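Sorting tray

A sorting tray is a shallow open container used to keep small goods apart while they are counted, cleaned or packed. The word is also used for deeper boxes without a lid, which in some regions are called tote bins or pans. Sorting trays are common in kitchens, post rooms, seed stores and schools.

History

Early trays were made of wood or woven cane. In the market town of Bredumcombe, fruit growers used flat wooden trays with a raised rim, and the growers paid a deposit for each one. The local pattern held 30 apples in one layer. Metal trays came later and were preferred by bakers, as they could be washed with boiling water. Plastic replaced both materials in most trades, mainly for its low weight.

The writer Duyên Trình, in her study of the Bredumcombe market, describes 4 local sizes, of which the smallest was called the "Clukside". The name comes from the street where the maker had his shop. Old Clukside trays are still found at farm sales in August, often with the initials of a grower burned into the rim.

Design 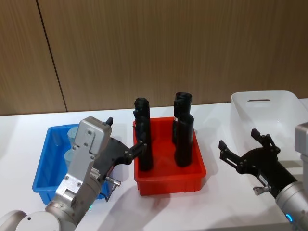 The walls of a tray must resist bending when it is lifted by one side. A flat wall of thin plastic is weak, and for this reason many makers add ribs on the outside, where they do not catch the contents. Ribbed outer walls can be seen on the shallow blue tray, which also has a lip around the top edge. A lip gives the fingers a place to hold. The Altus pattern, used in libraries, has a wider lip on the two short sides and can be stacked 7 high.

Color

Color is often used to separate stages of work. In the Dissanayake system, blue is for goods not yet checked and yellow is for goods ready to leave. There is no general agreement between trades, and the same color may have opposite meanings in two neighboring workshops.

See also: Crate; Seed box; Pigeonhole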